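Plomix
Wooden toys and boards: workshop gallery

Home | Boards | Sticks and pegs | Gallery | Contact

Gallery 3: printed boards and loose sticks

Page updated 9th March

The gallery covers the printed wooden boards in the Adska series and the loose sticks stocked with them. It is meant for nurseries, toy libraries and repairers who need to know how the parts are handled, checked and stored. Prices are kept on the order sheet and are not repeated on this page. Parts for the older Kimport boards are listed separately, as the holes have a different spacing and the sticks are not interchangeable.

General notes

All Adska boards are cut from a single panel, sanded on both faces and printed on one. The back is left plain and takes a pencil mark or a stock label. Print colours vary a little between batches. A replacement board ordered to match an older one should be compared in daylight before the packing is thrown away, and unmatched boards can be returned if they have not been used.

The sticks are turned from light-coloured wood and finished with a thin clear coat. The coat is there to keep dirt out of the grain. It does not make the wood waterproof, and sticks left in a bowl of water will swell and raise a rough surface. Wipe with a damp cloth and dry flat.

Handling and checking

Loose sticks are checked one at a time. Hold the stick lightly between the fingertips and turn it through a full circle, feeling for splinters, ridges in the coating and flat spots. A bare fingertip finds a raised grain sooner than the eye does, and sooner than a covered finger. For this reason our bench gloves for stick work are worn with a fingertip left free. Full gloves are kept for sanding and for moving panels.

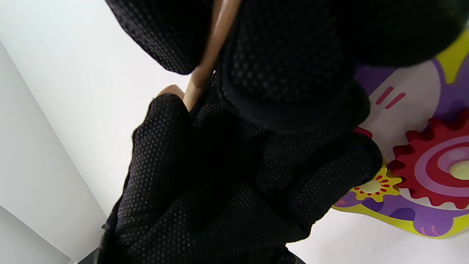 Any stick that catches on the skin is put aside and rubbed down with fine paper along the grain. Do not work across the grain, even for a small mark. After rubbing down, the bare patch needs one coat of clear finish and a night to harden. A stick with a crack running in from the end is scrapped. Gluing is possible but the joint will show, and the repaired end tends to open again after a few weeks of use.

Boards are checked after the sticks. Look along the printed face at a low angle with a lamp to one side. Scratches through the colour show as pale lines. Light scratches may be left alone. Where the colour has lifted and can be picked off with a nail, the board should come out of use until it has been sanded and sealed at that point. We do not supply touch-up paint, and household paint should not be used on a toy that may be chewed.

Edges take the most wear. A dropped board usually lands on a corner, and the corner will either dent or split. A dent can be sanded smooth. A split corner is cut back to sound wood and rounded to match the other corners; all of them should then be rounded to the same curve, or the board will rock in its tray.

Storage

Store boards upright with the printed faces together and a sheet of plain paper between each pair. Newspaper marks the lighter colours. Sticks go in a lidded box, all lying the same way, and must not be held in a bundle with rubber bands. The bands stick to the coating and pull it off.

The store should be dry and away from a radiator. Boards kept above a heater last December came back to us bowed along their length. They flattened partly under weights but were not fit for sale. Repairers with only a cold store should bring boards indoors the day before use and leave them in their wrapping.

Part numbers

201: Adska board, printed one face
317: loose stick, light wood, clear coat
317/2: as above, pack of 2

The pack of 2 is supplied for replacement only. For full sets use the order sheet. Customers with Paulík trays should note that the tray is slightly deeper than ours, so the board sits below the rim and needs a cork pad under each corner. Pads are not included.

Cleaning

Use a cloth wrung out in warm water with a drop of washing-up liquid. Go over the board once, then again with a clean damp cloth, then dry at once. Avoid spray cleaners, bleach and anything with grit in it. Alcohol wipes dull the clear coat on the sticks and should be kept for metal and plastic toys. Stickers come off with a little cooking oil left on for ten minutes, followed by the usual wash.

Returns for repair

Pack the board flat between two sheets of stiff card larger than the board itself. Put the sticks in a separate bag, closed, with the part number written on it. Enclose a note saying which fault was found and where. Boards arriving without a note are inspected in full and charged accordingly.

Previous: Gallery 2, trays and lids
Next: Gallery 4, Kimport spares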